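Edora Furniture Collection: Tabletops and Work Surfaces

The Edora collection was established in 2000 to record the everyday furniture of the Trarkex reading rooms and workshops. It holds 60 pieces, of which 11 are tables. The gallery on this page is concerned with surfaces: the timber, the finish and the marks of ordinary use. It was compiled by Efthymia Petridis, Keeper of Furniture, and was last revised on 2 January 2022.

Visitors often pass over a plain table in favour of a carved chair or a cabinet. The pale tops repay a closer look, particularly under overhead lighting, when the finish and the grain can be studied together.

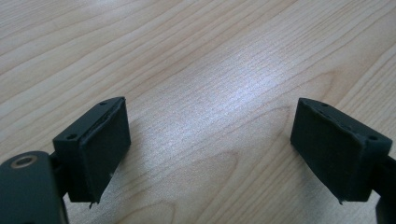

Tabletop in pale wood, with fine straight grain and a smooth, slightly glossy finish.

The straight lines give way in places to broad curves and a faint cathedral-like figure. Where the light falls most strongly, the grain takes on a silvery tone - elsewhere the colour is warmer and more yellow.

Tables in the collection are dusted with a soft dry cloth. Wax and spray polish are not used on the lighter pieces. Readers are asked to place bags on the floor and to use the felt mats supplied by Pistura when working with heavy volumes.

The tables may be viewed by appointment in the Theodorakopoulos Room, which reopens to visitors in February. Groups should give 2 weeks' notice. Requests for copies of catalogue entries should be made in writing to the Keeper.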